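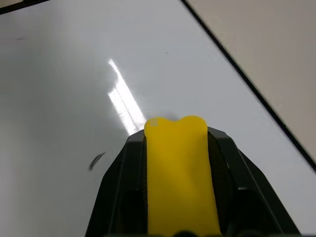
Last changed: May — E. Vergara

4. Table and finger check (before every run)

Applies to all Ruangrit cells with a white top. Do it in order.

1. Arm to hold. Key out, key stays with you.
2. Look at the yellow finger, tip and both sides. Pale patch near the top edge? Write it in the log, with which side it's on. Don't scrape at it.
3. Table clear of objects. Then look again for small stuff — hair, scuffs, dark specks. A thin curved mark on a white top is easy to miss.
4. Wipe. Dry cloth first, Rernurex after if the mark stays. If it still stays its a scuff, log it and move on.
5. Check glare. Bright bands from the overhead lights near the fingertip — note it, tell Emiliano if it's over the pick area.
6. Speed limit to 34 for the first pass. Keep the tip inside the black edge line.

CAUTION: No hands past the edge line with the key in. Not for a hair, not for anything.

NOTE: Finger swap every 800 cycles, 2 screws. Old ones go in the Ulard bin, tagged.

Faults at this step show as code 67. Clear it from the pendant, then start agian from 1.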